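Changes to Food Waste and Recycling Collection in the Mulligan Buildings

Office of Residential Services
June 18, 2020

The Office of Residential Services will extend separate food waste collection to all apartments in the Mulligan Buildings beginning with the new lease year. The service has operated in the north building since last fall. Residents of the south and east buildings will receive written notice under their doors before collection begins on their floors, and no action is required until that notice arrives.

The decision follows a review of the north building service by the Office and the property's hauling contractor, Vallometti. The review looked at the weight of material collected, the condition of that material on arrival at the composting site, and the number of complaints received. The first two measures were satisfactory throughout. Complaints were concentrated in the opening weeks and dealt mostly with odor in the second-floor service room, where a door closer had failed and the door was standing open for much of the day. The closer was replaced and the complaints stopped.

Under the extended service, each apartment will be issued one lidded countertop pail and an initial roll of liners. The pail remains the property of the buildings and should be left in the apartment at move-out. Residents who already use a container of their own may continue to do so, provided that the contents are emptied into an approved liner before being taken downstairs. Replacement liners will be available at the front desk during regular hours. Plastic grocery bags, including those labeled as degradable, are not accepted at the composting site and must not be used.

The following materials may be placed in the food waste bins: fruit and vegetable scraps, bread, rice, pasta, eggshells, coffee grounds and paper filters, loose tea, meat and fish including bones, dairy products, and paper napkins or towels that have been used only with food. Tea bags have been a source of confusion. Many are sealed with a plastic fiber that does not break down, and Vallometti has asked that they be opened, the leaves placed in the pail and the bag placed in the trash.

The following may not be placed in the bins: cooking oil in liquid form, pet waste, cut flowers with wire or foam attached, produce stickers, rubber bands, and any glass, metal, or plastic. Oil should be allowed to cool, poured into a container with a screw cap, and brought to the collection drum beside the loading dock. The drum is emptied monthly.

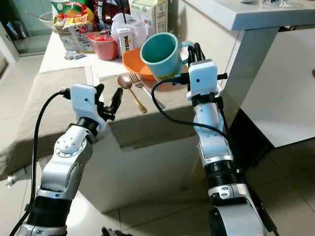 Bins will be located in the service room on each floor of the south building. The east building has no service rooms above the ground floor, and after some discussion the Office has decided to place its bins in the enclosed area behind the mail room — the former bicycle store. Bicycles now kept there will be moved to the covered racks on Kitura Court. Owners will be contacted individually by means of the registration tag. Bicycles without a tag will be held by the front desk for the remainder of the summer, and residents may claim them by giving a description.

Food waste bins will be emptied four times each week during the summer and twice each week from October through April. Trash and mixed recycling will continue on their present schedule. Residents are reminded that the chutes in the south building are for bagged trash only. Loose material, cardboard, and glass have caused two blockages since the beginning of the year, and in the second case the chute was out of service for an entire weekend while a section was taken apart from the floor below.

A word is needed on cardboard. Deliveries to the buildings have increased sharply this spring, and the cardboard cages on the ground floor are often full by midday. The Office has ordered additional cages and expects them to be in place before the end of the month. Until then, boxes should be flattened completely and stacked inside the cages, with packing foam and air pillows removed. Boxes left on the floor beside the cages obstruct the fire door, and staff are required to remove them at once, whatever other duties are under way. Large cartons from furniture or appliances may be set out at the loading dock by arrangement with the front desk.

Residents have asked what becomes of the material once it leaves the property. Food waste is taken to the composting site on Warnudow Road, where it is screened by hand for plastics, mixed with wood chips, and turned in covered rows. Loads with too much plastic are rejected and sent to landfill, and the buildings are charged a fee for each one. The fee has been incurred once, in the second month of the north building service. A portion of the finished compost is returned to the property each year for use in the courtyard beds. The first delivery, 800 pounds, was spread in April along the south wall and around the young maples, and any quantity left over from future deliveries will be offered to residents who keep balcony planters.

The cost of the extended service has been included in the operating budget for the coming year. The principal one-time expense is $3000 for pails, bins, and signs. There will be no separate charge to residents and no adjustment to rent on account of the program. Participation is strongly encouraged but is not a condition of the lease, and staff will not inspect household trash.

Residents may find the following practices helpful during warm weather. Meat and fish scraps can be wrapped in newspaper or kept in the freezer until they are taken down. The pail should be rinsed each time the liner is changed and left open to dry before a new liner is fitted. A sheet of newspaper at the bottom will absorb moisture and keep the liner from tearing. Fruit flies are usually traceable to a pail lid that has not been pressed shut on both sides; if they persist, a maintenance request should be filed in the usual way.

Signs in the service rooms will be printed in four languages and will include drawings of accepted and prohibited items. Residents who would like the same sheet for use at home may request one at the front desk, and a large-print version is also available. Those who have difficulty carrying a pail to the service room or the mail room area may arrange for pickup at the apartment door on the mornings when bins are emptied.

Eoin Lenihan, Assistant Director for Building Operations, will oversee the extension of the service and is the point of contact for all questions concerning it. Written comments on bin locations in the east building are welcome and should be left at the front desk, marked for his attention, before the end of June. Comments received by that time will be considered before the bicycle store is cleared.

The front desk will be closed for inventory on the last afternoon of the month. Liners and large-print sheets will not be available during that time, and packages will be released the following morning.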